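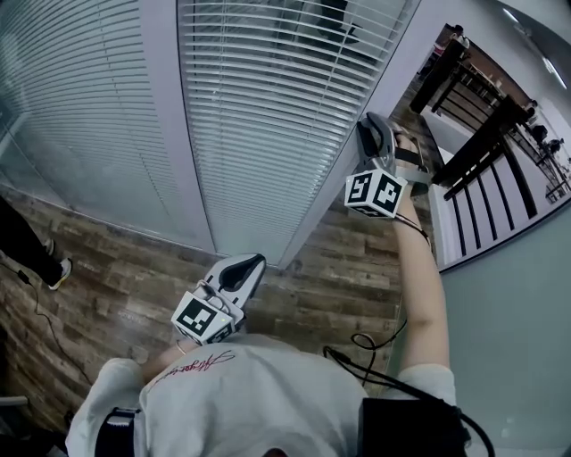
Both grippers up, cubes on, cables everywhere. Gripper build, part 5.

Okay so for anyone just joining: I'm building a pair of hand-held grippers in the shared workshop at Clanholm. You squeeze the handle, the jaws close, and the tracking works out where your hand went. The plan is to teach an arm to fold dish towels with what I record. The arm is called Lindsay. Lindsay currently lives in a box under my desk.

The cubes on the back are the part I've redone the most. First version was a flat tag and it dropped out every time I turned my wrist. With a cube there's nearly always a face showing, even if you reach way out and tilt it.

Print notes, you all asked last time. Jaws are the curved ones from my March files, scaled up a hair. The left one took 2 tries and the right took so many that I stopped saving them. Slow down on the curve or the inside edge goes stringy!!

Cables are my current enemy. I've got the black one running down my forearm and then a bunch of slack by my chest, and the slack catches on my elbow when I reach across. Þórarinn Lund from the Nindstead group says to run it up the sleeve instead. I wear short sleeves, Þórarinn.

Shoulder stuff is staying for now. I tried a belt and it slid around every time I bent over to pick up a towel. Straps are ugly but they stay put.

Numbers from the last long session: 559 grabs logged, 39 thrown out. Most of the bad ones are me crossing my hands so one cube hides the other. I keep telling myself to fold like a normal person and then I cross my hands again.

Someone asked about blinds. Yes, close them, or at least tilt them. Sun stripes landing on a black and white pattern are a nightmare for the detector – I lost a whole afternoon in April thinking my calibration was off.

The recording software is my own mess, called Vurnomano, and no, it isn't up anywhere yet. It crashes if you unplug the left side first. I want that fixed before I share it, so June maybe?

Next up: softer pads for the jaws. I've got some silicone sheet and some of that grippy shelf liner and I'm going to try the shelf liner first cause it's already cut. If you've glued either one to PLA and had it hold, tell me what glue please

Also the handle is a little fat for my left hand. Shaving it down tonight – will post the file if it doesn't split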